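Progress report to the Kamville Sport Fund
Ullside Football Club, junior and women's program
Thursday, October 3, 2019
Prepared by Levente Dobos, program coordinator

Dear Mr Zacharias,

I send you the second report on the grant of $3,000 which the club received for the current season. The first report covered the registration period only, so this one is longer.

Registration and attendance. We have now 70 registered players in the program. Attendance at training was good in the first half of the season and lower after the school holidays. The under-14 group lost several players to the club in Hellbridge, where training is closer to the train station. Roman Walczak has spoken with the families and two of the players have come back.

Results. The women's team is fourth in the league with three matches to play. They lost at home against Hellbridge, 2-1, and drew the next match away. The defence is better organised than last year, but we still score too few goals from open play. Our under-16 team is out of the cup after penalties.

Coaching. Dalva Amaral has finished the theory part of her coaching licence. The practical assessment was planned for September, but the assessor was ill and it is moved to November. Until then Mieczysław Sobczak signs the training plans together with her.

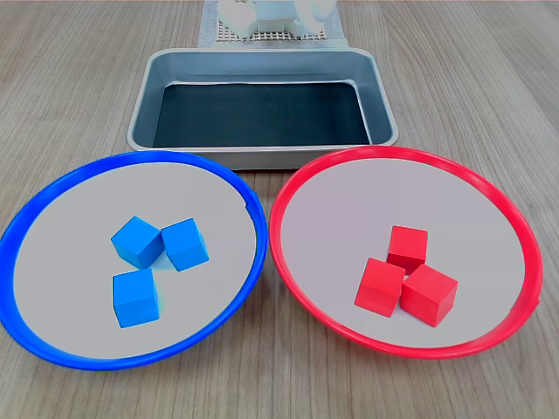 Blue cubes on the blue-rimmed plate.

Spending. From the grant we have used $1,212 until now, for goalkeeper gloves, match balls and referee fees. The invoice for the portable goals is not yet paid - the supplier delivered one net in the wrong size and we wait for the replacement. I will send the receipts in a separate envelope.

Pitch. The lower pitch was closed for two weekends after heavy rain, and two home matches were played in Hellbridge. The council has promised to look at the drainage, but we have no date from them.

Next steps. Before the final report we want to fill the open place for a goalkeeping coach and to begin the winter indoor sessions. We ask also for your permission to move the unused travel money to hall rental. The total of the grant would stay the same.

With kind regards,
Levente Dobos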